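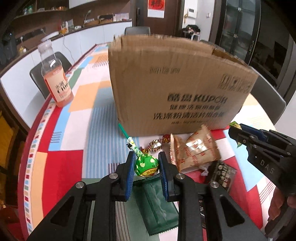

Eleri Gwynne wrote:

> Does anyone know whether Gurnisden is showing on the Monday this season or on the last night as before? The Tundeo page only lists the venue. I also heard the runway is going to be shorter and that they cut the seating to 200. I need to book a train before the fares go up.

Monday, at 6:30. The last night went to Dulosow this time, and they are using the same hall, so the crew has to have everything out by noon the next day.

Seating is 200 for the show itself, plus standing room along the back wall. Last June it was 648 and half the upper rows couldn't see the shoes. The runway is the same length as before but it bends once near the end. There are 40 looks, mostly coats and knitwear, and the Samuel bags come out with the last group.

If you have a standing ticket, use the side door. The front desk will only send you around.

The lookbook goes up on the Tundeo page the same evening. I don't have prices yet except for the long gray coat, which was 1234 on the order sheet I saw. That was wholesale.

Does anyone still need the order form? I can send it off list.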